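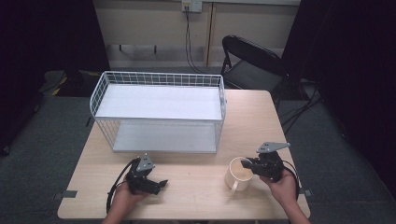

Ok-hee Do has asked under our last post whether an operator may restart a recording after a slip, or whether the slip must be kept. Our guidance is that it must be kept. The working rules for hand-held gripper sessions are set out in this thread.

Tisidwood Practice Notes
March 28, 2018

The revised rules apply to all table-top work recorded under the Eludari programme. They replace the October edition in full. Sites that have signed the earlier edition need not sign again.

1/ Before the session
Clear the work surface of anything not on the task sheet. Check that each cable has enough slack for the full reach of the arm. Cables on the floor are to be kept out of the operator's path.

2/ Slips and drops
A dropped or missed object is part of the recording. The operator pauses, returns to the start position and carries on. Mark the slip in the log – do not delete the file. Of the 1396 recordings reviewed for this edition, over 600 had no log entry at all.

3/ Cups, mugs and bowls
Approach slowly and close the jaws only when both pads are level with the object. Crockery is not to be lifted above the height given on the task sheet.

4/ Opening position
Each recording begins and ends with the jaws fully open and nothing between them. Hold still for 7 seconds at both ends. Reviewers at Rodska use this pause to line up the files.

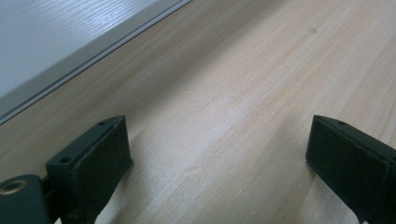
5/ Rest periods
Operators stop after 20 minutes of continuous work. The site lead may shorten this period but may not extend it.

6/ Pads and fixings
Inspect the finger pads at the start of each day. A pad that has lifted at a corner is to be replaced before work begins. Ghorbani sites should continue to use their own inspection form until the shared one is issued.

7/ Queries
Questions on rule 2 may be left under this thread. Requests for an exemption must come in writing from the site lead, with the task sheet attached.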